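Girnar Two-Arm Challenge

The Girnar Two-Arm Challenge, usually just called "the Girnar" by the people who take part in it, is a yearly robotics contest for high school and community college students. It is run out of the old weaving hall in Zamstead, and it asks each team to prepare a pair of small robot arms to carry out household and workshop chores together on one tabletop. Unlike the better-known driving and throwing contests, it has no arena, no bumpers and very little noise, and first-time visitors are sometimes surprised by how long an audience can stay quiet while one arm tries to pass something to the other.

History

The contest grew out of an after-school club at the Drerport Technical School, where students had been sharing a single arm and taking turns with it, not always patiently. When the club was able to put together a second arm from spare parts and a good deal of borrowed hardware, the members began setting each other small puzzles that could only be solved with both. Somebody wrote the puzzles down on the back of a parts list, a neighboring school asked for a copy, and the first open meeting was held the following July with 8 teams. The parts list has been kept, coffee ring and all, and hangs near the sign-in table.

The meeting soon outgrew the Drerport lunchroom and moved to Zamstead, where the weaving hall offered better power outlets and a great deal more floor. The most recent edition drew 53 teams, many of them from schools that had never fielded a robotics club before, and the organizers have said more than once that this is the part they are fondest of.

The name comes from the Girnar Room, the corner of the Drerport building in which the club first met. It was a narrow room with one window and a door that stuck, and former members still speak of it with great affection.

Format

Teams spend the spring preparing at home and then come to Zamstead for 2 days. The first day is given over to setup and practice, and the second to scored runs. Every team works at a station of the same general layout: a tabletop with plain walls at the sides and back, and an arm mounted at each front corner so that the two can reach toward the middle. Each arm carries a gripper and a small wrist camera. Teams may change the fingertips of their grippers, provided the new ones were made by students, and a surprising amount of spring goes into fingertips.

Chores are drawn from a published list that the organizers refresh every year. Recent lists have included:

Passing an object from one gripper to the other
Folding a dish towel in quarters
Putting the lid on a lunch box
Sorting hand tools into a tray
Threading a shoelace through a wooden board

Students teach the arms mostly by guiding them through a chore again and again and recording each try, and then training a program on the recordings. It is slow work. One Drerport team, which kept an unusually careful notebook, logged 504 recorded tries at the shoelace board before bringing it to the contest, and the notebook has since been passed along to newer teams as a kind of family cookbook, full of crossed-out advice and little drawings of knots.

Scoring

A run is judged on how much of the chore is finished, with partial credit for each stage. A pass, for instance, is scored in stages for the pickup, the approach, the moment when both grippers have hold, and the release. Judges give a small bonus for what the rulebook calls "good manners" — the arms staying out of each other's way, and neither one yanking. Speed is used only to break ties. Early editions did reward speed more heavily, and the rule was changed after a season in which a great many lunch boxes ended up on the floor.

A team may stop its own run at any time without penalty and start over once. Older students tend to use this right away when something looks wrong, while newer ones, quite understandably, hang on and hope.

The Salameh Bench

Alongside the main contest there is an open station called the Salameh Bench, where anyone in the hall can sit down and try guiding a pair of arms by hand. It began as a way to keep younger brothers and sisters busy and has turned into a favorite stop for parents and teachers as well. Several teams have been started by people who first tried it there, and the line for it is often longer than the line for lunch.

In the classroom

A number of schools now use the chore list as a course outline, taking one chore every few weeks and leaving the pass for the start of the year. Teachers generally like it as a first project because so little is needed besides the arms and something easy to hold, and because students see quickly how much the two sides depend on each other.

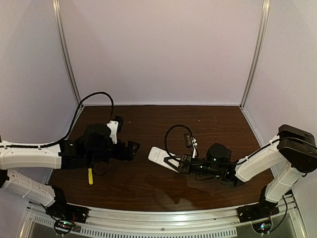
Most classes begin with one student guiding each arm, and it takes a while before the pair stop talking over each other and settle on a signal for letting go. Some count down aloud, some tap the table, and one group at Drerport hummed. Once the signal is steady, the recordings get much more even, and teachers often wait until that point before letting the class keep any of them for training. The towel usually comes next, and then, for classes with time left in the spring, the shoelace board.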